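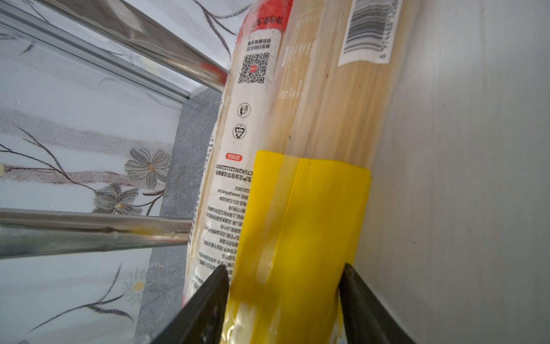
Fusitura annex, 25th February

Noodles again. I have now spent more of my adult life looking at dried noodles from wrist height than I ever planned to, and I still couldn't tell you how to cook them.

Today was supposed to be the last of the finger comparison. Naledi wanted the Vurnent fingers on the arm first thing, the tapered black ones, and the Bodus pads after lunch. Lunch came and went with the Vurnents still on, because I had set the wrist camera exposure for yesterday's light and had to throw out the first batch. Episodes 600 to 640, gone. I told Jacobus it was a calibration run. He wrote "calibration run" on the whiteboard, with quotation marks.

The noodles are the hard one in the kitchen set. Clear slippery plastic, stiff bundle inside, yellow paper band near the bottom where you want to grab. From the wrist you see the band between the two tips and think, fine, close. Then you remember there's a second, narrower bag standing right alongside, and the left finger has opinions about it. I lost count of how many times I came in a hair too far left and pushed the neighbor instead. With the wide Bodus pads I expect to take both, every time, and carry them off like a waiter.

Things I want to remember for the write-up, since I won't:

Tapered tips get into the gap beside the rack rails without fuss. Wide pads on the same approach last week touched chrome more often than noodles.

Grip force at 100 is too much. The plastic crackles and everybody in the room looks at me.

Grabbing at the band feels better than grabbing bare plastic. Feels is not a measurement, says Naledi, correctly.

The chrome rails throw reflections and the depth estimate goes to pieces near them. The flowered panel behind the rack doesn't bother it at all. I had bet Jacobus a coffee that the flowers would be the problem. I owe him a coffee.

The controller was the other half of the day. I tried the Ó Conaill one for an hour – lovely buttons, and a lag I could have knitted through. Went back to the old one with the sticky trigger. My thumb knows where it sticks by now and allows for it, so I suppose we have trained each other.

Final episode number when I shut down was 1708. Naledi came by, watched two grasps over my shoulder, said "nice" to the first and nothing to the second. The second was the better one.

Tomorrow the Bodus pads, first thing, she says. I have moved the hex keys to my own drawer so there's a chance of finding them. Also need: more tape for the cable, milk, coffee for Jacobus.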